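Zirstead Residents' Board > Shared Facilities > Laundry Room

Topic: Drying of small items on clip racks

Teun Van Beek
Moderator
Residents are asked to note that the laundry room may now be used for air drying until 10 p.m. Socks, gloves and similar small items should be hung on the racks with clips and should not be laid over the radiators. Racks are to be cleared within one day. Comments on this arrangement are welcome in this thread.

moridon_4b
Thank you for the notice. I wish to record one reservation. Clips leave a mark on knitted socks, particularly at the toe. I have always folded mine over a bar and would prefer to continue doing so.

Stijn Geerts
With respect to the previous comment, the mark can be avoided by clipping the sock at the cuff. The ribbing recovers after one wearing. A sock folded over a bar takes far longer to dry, as two layers lie against each other.

moridon_4b
That has not been my experience with wool. A wet wool sock hung by the cuff becomes longer. I would accept the method for cotton.

Su
May I ask whether the same guidance applies to sweaters? The notice mentions small items only.

Teun Van Beek
Moderator
It does not. Knitted garments should be dried flat on a towel, and the racks should not be used for them. The wording of the notice will be amended in June.

adusus_reader
I support the clips but not the one-day limit. Thick socks are frequently still damp at the toe after a night in that room. I request that the limit be extended to two days in the winter months.

Stijn Geerts
I would oppose an extension. The racks are shared, and residents with thick socks have the option of a second spin before hanging - 740 revolutions is sufficient on our machines and does no harm to cotton.

Teun Van Beek
Moderator
Both positions have been noted, and the one-day limit stands until the wording is revised. As to the method itself, I hang fleecy socks singly with the toe pointing down, and I keep knitwear off the rack altogether.
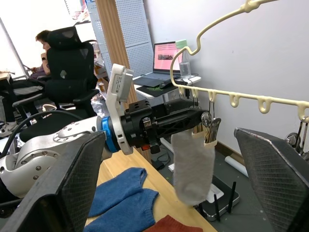
Pairs should be placed on neighboring clips so that they can be collected together. Any clip that no longer closes firmly may be left on the shelf by the door for replacement.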